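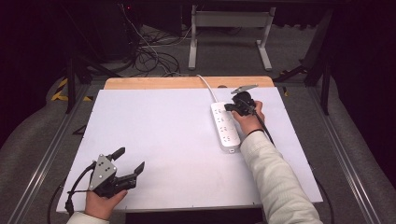 La regleta sobre el tablero blanco, con el cable saliendo por el extremo del fondo.

Tinholm - notas sobre regletas, cables y mesas de trabajo

Léeme, versión de enero de 2018

¡Hola! Si has llegado hasta esta carpeta seguramente es porque tienes una mesa llena de cables y quieres ver cómo la tienen otros. Tinholm empezó como una lista mía de regletas (qué largo tiene el cable, cuántas tomas, dónde va el interruptor) y se me fue de las manos. Ahora son 871 fichas, casi todas con foto, y una hoja de cálculo que abro más de lo que me gustaría reconocer.

Qué hay dentro

fichas.csv - una línea por regleta o alargador. Separador punto y coma, que con la coma me lío con los decimales.
fotos/ - las fotos, con el mismo número que la ficha.
mesas.txt - apuntes sueltos sobre cada mesa: material del tablero, por dónde baja el cable, si hay moqueta o suelo duro.
viejo/ - lo de antes de octubre. No lo uséis, las medidas están tomadas con una cinta que daba de más.

Las columnas de fichas.csv

id: el número, sin ceros delante.
color: blanco, negro, gris u otro. El crema lo meto en blanco, lo siento por los puristas.
postura: a lo largo, a lo ancho o de pie contra algo. La regleta de la foto de arriba va a lo largo, desde cerca del borde del fondo hacia quien trabaja.
salida: por dónde deja la mesa el cable de corriente. En la de arriba pasa por encima del canto de madera y cae por detrás, así que lleva "fondo".
largo_cm: sin contar el enchufe. La más larga que tengo llega a 300 y es un incordio de enrollar.
notas: aquí escribo lo que me da la gana, hay de todo.

Manías mías que conviene saber

Prefiero que el cable salga por detrás. Si sale por un lado acabo enganchándolo con la manga, y con jersey de punto ya ni te cuento. También me gusta apoyar las regletas blancas en tablero blanco para medirlas, aunque en las fotos se distingan peor los bordes - si vas a recortar imágenes, sube un poco el contraste antes.

Los cables del suelo los apunto en mesas.txt y no en la ficha. Cuando hay un lío de cables negros detrás de la mesa pongo "maraña" y me quedo tan ancha.

Cosas pendientes

Hay 19 fichas sin largo, todas del lote Pliline, que medí con prisas. Faltan también 4 fotos del lote Prukevitz. Y la columna "salida" dice a veces "atrás" en lugar de "fondo"; significan lo mismo, ya lo unificaré.

Uso

Coge lo que quieras, cámbialo y compártelo. Si lo publicas, pon que viene de Tinholm y ya está. Si encuentras una medida rara, mándame el id y el valor que te sale a ti, que la vuelvo a tomar.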